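3.2 Opening scenes in serialized romance

The Sondine corpus holds 3,541 short romance stories, of which 1,232 open with the main character alone at home. Two readers, Iyer and Oakley, coded each opening for setting and point of view.

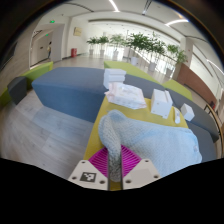

Figure 2a. Light blue towel, left end gathered.

Agreement was high for setting and lower for point of view, where many authors shift within a paragraph.
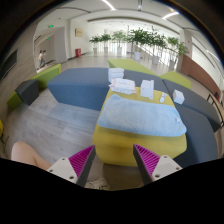

Figure 2b. Folded towel on a yellow ottoman.

Household objects appear early in these openings, often before the character is named. Bednarek reports the same order in longer novels.

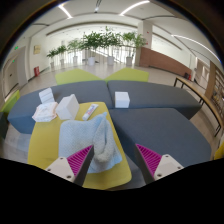 Figure 2c. Towel spread on the bench, one half bunched.

The 59 stories told in letters were coded separately and are treated in Section 4.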